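How to Start a Walking Workout at Home (No Treadmill Needed!)

By Lensa Alemayehu
Updated March 19, 2026

I used to think a walking workout had to mean a sidewalk, a trail or a gym membership. Then my October schedule fell apart, I tried walking in my own living room, and I've been hooked ever since! If you have enough floor to take two steps in any direction, you can do this.

What you need

Supportive sneakers, a glass of water and a timer. Music helps a lot. I like songs near 102 beats per minute for the warm-up, and then something faster once my legs wake up. Roll up any rugs that slide, and move the coffee table if you can.

Step 1: Warm up for 3 minutes

March in place with your feet low and your arms loose. Roll your shoulders back a few times. You should be able to chat easily the whole way through (my sister calls me during this part and has no idea I'm exercising).

Step 2: Learn the four basic moves

March: lift each foot a few inches and land softly.
Side step: step right, bring the left foot in, then go back the other way.
Heel tap: tap one heel out in front, return, switch.
Knee lift: bring one knee toward hip height, lower it, switch.

Do each one for a minute, then start over. Keep your chest up and your stomach gently pulled in. If knee lifts bother your hips, stay with marching – it still counts! 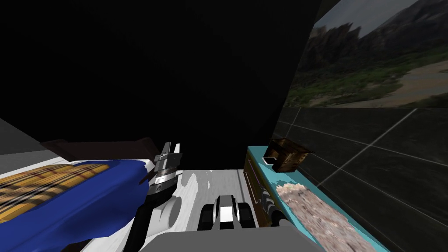 A blue upholstered piece of furniture with a plaid cushion, in front of a black wall panel.

Step 3: Pick up the pace

After two rounds of the basics, bend your elbows and really pump your arms. This is my favorite part! Your breathing should get heavier, but you should still manage a short sentence. Hold that pace for a minute, ease off for a minute, and repeat four times.

Step 4: Cool down

Go back to an easy march until your breathing settles. Finish with a calf stretch against the wall and a gentle thigh stretch, holding each side for a slow count of twenty.

How often should you do it?

Start with three sessions a week and add one when those feel comfortable. I aim for 3,000 indoor steps per session now, but my first try was much shorter and I was plenty sweaty. Reader Uriel Daza wrote to tell me he started at age 72 with just the warm-up and the heel taps, holding the back of a chair, and built up from there. I love that so much!

If you've been inactive for a while or have a heart or joint condition, check with your doctor first. Stop if you feel dizzy or have any chest pain.

Next up: adding light hand weights to your walk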